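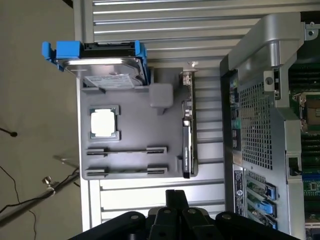 1 min read · 6 posts

1/ Kukside Elementary wants tablets for all 114 first and second graders by June. I went to the parent meeting. I have doubts.

2/ Principal Sarahí Solís says reading scores will go up. By how much? "We'll see." OK.

3/ The school library is open 4 hours a week. Four. It has been that way since my oldest was in kindergarten.

4/ Xolani Motaung asked who fixes the broken ones. Answer: the district, within 10 days – same district that still owes us a working gym door.

5/ Teachers get one afternoon of training. One.

6/ Maybe it'll be great. I'd like to see one classroom try it first – then ask me again.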